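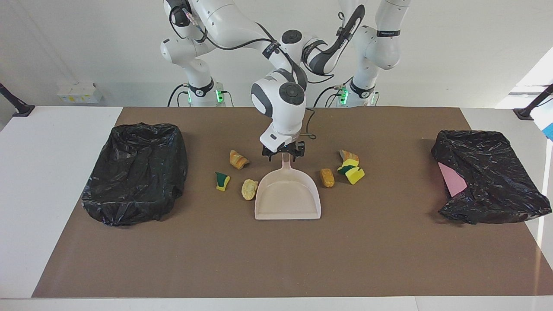 Ticket 645
Opened by: G. Heitmann, Povance second floor
Category: Consumables / Waste
Subject: New black trash bags will not stay open
Status: Closed (workaround)
Attachments: 1

Original request, 8:52 am

Since the November order we have been getting the Trandel black bags in place of the old Tanguy ones. They are fine bags if what you want is a bag that is closed. We don't use them in a bin at the work table. We lay them flat on the brown mat, one on the left and one on the right, roll the edge into a rim and sweep scraps in with the dustpan. Left is trash, right is stuff to be sorted later. This worked for a long time with the old bags.

With the new ones the left bag can be talked into a sort of basin. The right one lies down. Please advise, or send the old bags back.

Gunther Heitmann

Support, 9:40 am

Hi Gunther, thanks for the photo. The left one looks pretty good to me. Could you confirm:
- the size printed on the carton
- whether the bags come from the same roll
- whether the bags have been opened fully before use

Gunther Heitmann, 9:58 am

Size on the carton is "large." I was hoping for a number too. Same roll. Opened fully, yes, to the extent that a person can open a bag fully without getting inside it.

The left one is the best result I have had with this brand. Please don't use it as the standard. It took me longer than the sweeping.

Support, 11:15 am

Understood. I can see something flat and pink tucked in at the left side of the right-hand bag. Is that part of the setup? If it is holding the plastic down, that may be your collapse.

Gunther Heitmann, 11:31 am

It is part of the sort-later pile, so it is where it belongs. I took your point anyway and tried the bag without it. The bag collapsed a bit more freely.

Support, 1:05 pm

OK, ruling that out. A few things to try, in this order please, and note the result of each:

1. Turn the bag inside out before laying it down. The seam then faces in and the rim sometimes holds better.
2. Roll the rim outward two full turns instead of one.
3. Shake the bag out away from the table first so there is air in it.
4. Wipe the mat. If there is cleaner left on it the plastic will slide.

Gunther Heitmann, 2:47 pm

Results.

1. Inside out: no change to the rim. The bag is now inside out.

2. Two turns: better! The left bag held its shape through a whole round of sweeping. The right bag held until I put something in it, and I consider that a design requirement. Three turns makes the basin too shallow and the dustpan pushes the far wall over.

3. Shaking: very loud. Held for as long as it takes to reach for the dustpan.

4. Mat: wiped with a damp cloth. We use Clarer on it and I had been generous the evening before. There may be something in this, because the right bag did stop creeping toward the middle. It still lies down, but it lies down in one place.

Support, 3:20 pm

Good, so we have two partial fixes. Which dustpan are you using? If the front lip is too high it can catch the rim and pull it down.

Gunther Heitmann, 3:34 pm

The pale pink one. It is in the photo, middle of the mat. Wide flat edge at the front, raised rim around the back and sides. I have no complaint about the dustpan and would like that on record, as it is the only item in this ticket that has done its job. There was a gray one before it that curled up at one corner and left a line of crumbs every time. Whoever ordered the pink one can order the bags as well.

Catching the rim: yes, it happens if you come in level. If you lift the front a little and tip it over the rim from the back, it doesn't.

Support, 4:10 pm

Escalated to Purchasing to ask about going back to Tanguy.

Purchasing, 9:05 am (next day)

The Tanguy bags are out of stock with our supplier and there is no return estimate. We have six cartons of Trandel at 200 bags each. We would prefer to use those.

Gunther Heitmann, 9:12 am

I have done the multiplication and gone to sit down.

Support, 10:26 am

Gunther, one more suggestion from the first floor, who got the same cartons. They cut a strip of cardboard, bend it into a ring and set it inside the bag, then fold the rim down over it. They reuse the ring and just change the bag. Can you try it on the right-hand one?

Gunther Heitmann, 1:50 pm

Tried it with a shipping box from the recycling, cut into a strip and taped at the ends. First ring was too tall and the dustpan could not get over it without a run-up. Cut it down to 70 mm and it works. The right bag is standing. I put the pink sheet in, then the rest of the pile, and went to lunch, and it was still standing when I came back.

I made a second ring for the left side so it wouldn't feel left out. Setup is now:

- wipe mat, let it dry
- ring down, bag over ring, rim turned twice
- sweep to the left, sort-later to the right
- tip the dustpan in from the back
- lift the ring out before tying the bag (I have already forgotten this once)

Support, 2:15 pm

Great, writing this up for the other floors. OK to close?

Gunther Heitmann, 2:22 pm

Close it as a workaround please, and not as fixed. The bags are the same bags - they are just being supervised.

Also, we are nearly out of packing tape. Do I open a new ticket for that?

Support, 2:24 pm

Yes please.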